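Notes 13 — Randomizing the scene, and what it buys you

Kisa is our simulated pick task: one gripper, one target with a handle, and a handful of distractors dropped wherever the sampler likes. Surface textures are redrawn each episode. The sampler has no taste, as the marble will show you.

The policy was trained on 549 rendered episodes and tested on 394 more. Look at the two white paddle shapes below before reading on. They stand nearly parallel, and the policy has to commit to one handle.

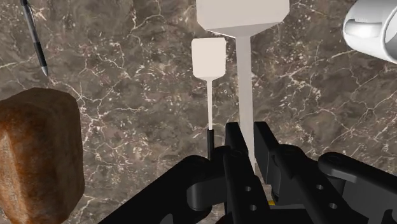
What to take from the results

1. Clutter hurt less than look-alikes did.
2. Veined textures were harder than plain ones — edge features love a vein.
3. Read section 2 of the Senside handout before the lab.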